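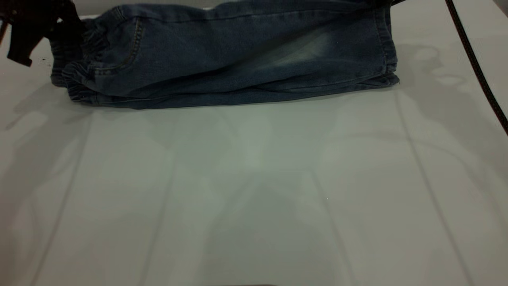
Denim on the folding table, long way first.

The clothing swap at the Skeltelgate hall is coming round again, and if you were with us in April you'll remember the trouble we had with the denim table (by lunchtime it looked like a haystack, and I say that with love). We took in 292 pieces that day, 70 of them jeans, and an awful lot of good pairs went home unnoticed at the bottom of the pile. So this year we're asking everyone to fold their denim before they bring it in, please!

It's very easy. Lay the pair on a table, fold it lengthwise with one leg on the other, and give it a smooth with the flat of your hand. Don't fuss over every crease, as soft, worn denim will never lie like cardboard and we wouldn't want it to. Then fold it over again, and once more if the legs are long, until you have a bundle that will sit nicely on a shelf.

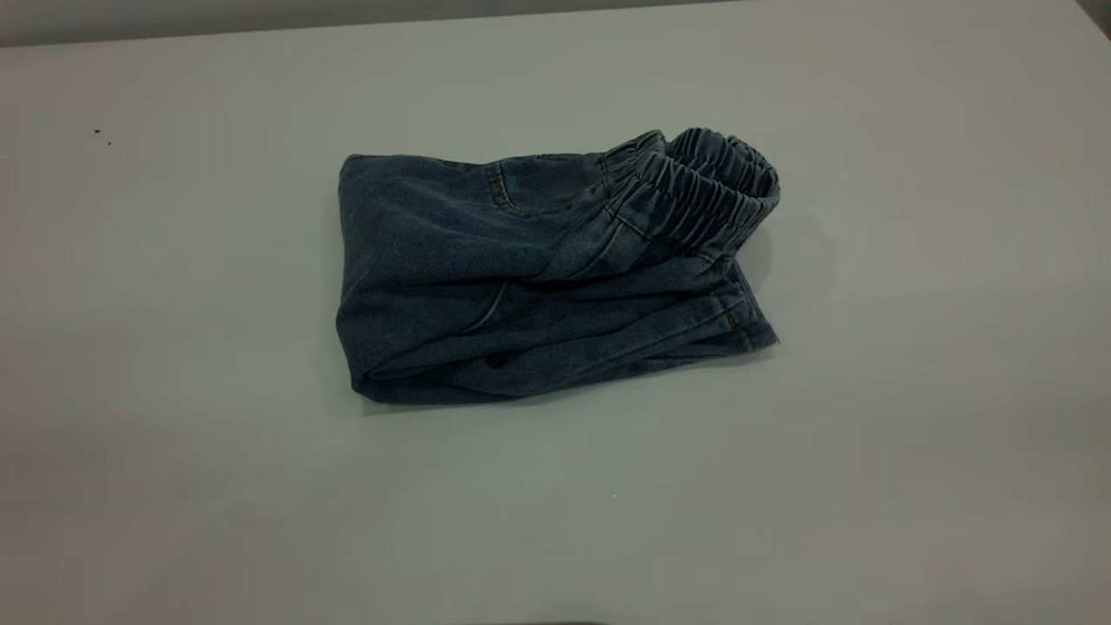
Elastic waists are a bit springier than the ordinary kind and like to curl up at the end, so put those on top of the stack where they can do as they please. Faded pairs are every bit as welcome as dark ones. The mending group, Patine, is especially fond of them and will happily take anything too far gone to swap, for patches and bags and so on.

Drop-off is at the Stustau Street door, and please check the pockets before you come. Hangers are still wanted too, if you have any colour or kind to spare. We have 100 and could use plenty more.

Posted 8/18/19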